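Speaker notes - Vedness shared workshop, members evening, December 2022
Talk: two hand grippers on a budget, and what I'd do over
Felicja Brzozowska

We use cookies to keep this site working and to remember your settings. Accept all | Manage

OPEN
Say hi. Thank Sitthichai for the slot and the key. Ask who has built a gripper before, hands up. If lots of hands, skip the jaw geometry part and go straight to cables.

One line on what this is: a pair of hand-held grippers, you hold one in each hand, do a chore with them, and the recordings go to the arm at home later. Arm is not tonight. Don't get dragged into the arm.

WHY HAND-HELD
Wanted to teach the arm small table jobs. Tried a game controller first. Awful. Every grab took forever and my thumb hurt. With the grippers I just move like I normally move, more or less.

Cheap to break too. Dropped the left one twice in the first month, new bracket, back on the bench same evening.

THE BUILD
Body is the Kestano pattern, version 4, with my changes. File number on the workshop share is 2043 if anybody wants it. Do NOT take 2937, that's the old one with the jaw pivot in the wrong spot. I keep meaning to delete it.

Brackets bent on the workshop brake. First set came out crooked, my fault, marked them from the wrong edge. Measure from the fold line. Say this slowly, people always write it down wrong.

Screws - yes they stick out. Shorter ones are on order from Berkent. Until then watch your sleeves.

Top mount: left and right are diffrent on purpose. Still trying things out up there. The flat plate on the right is the one I like so far, easier to swap stuff on. Might change my mind.

Jaws: pads wear fast. Budget for spares. Pass the worn pair around here if I remember to bring them.

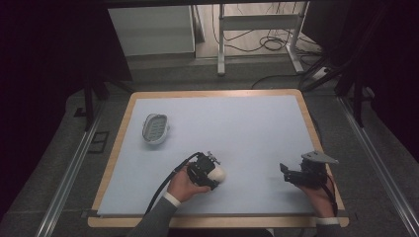
Round piece in the left gripper, right one free. White dish on the mat.

Leave this one up while I talk about the task. The job is small: get hold of the round piece, put it in the dish. Sounds like nothing. Round things roll away when one finger touches first, so both fingers have to close evenly, and you really feel it in your hand when the linkage is sticky.

Point out the cables. Cable gets its own section, next.

CABLES
Biggest headache of the whole build. Bigger than the jaws. A stiff cable pulls your wrist and you start fighting it without noticing, then the recording is full of you fighting it. Went to a softer cable, better. Leave a long loop. Strain relief at the gripper end, I skipped that the first time and tore a connector right off the board.

Label both ends. I mixed up left and right for a whole afternoon and had to throw all of it out.

TABLE
Plain mat, wood edge. Shiny surface gave me trouble so don't use one. Mat is easy to wipe down and small parts show up on it. Curtains help with the light from the big windows - ask Sitthichai before you move them.

WHAT I'D DO OVER
- soft cable from day one
- one bracket template, not a left and a right
- write down every change. I have photos of stuff I can't explain anymore
- sit down. Standing bent over a table for an hour is murder on the back

QUESTIONS
Somebody will ask cost. Give the parts list, don't guess out loud.
Somebody will ask can kids use it. Pinch points, so with an adult next to them.
If they ask about the arm - next talk, realy.

Pass grippers around at the end. Unplug first!! Get both back before people leave.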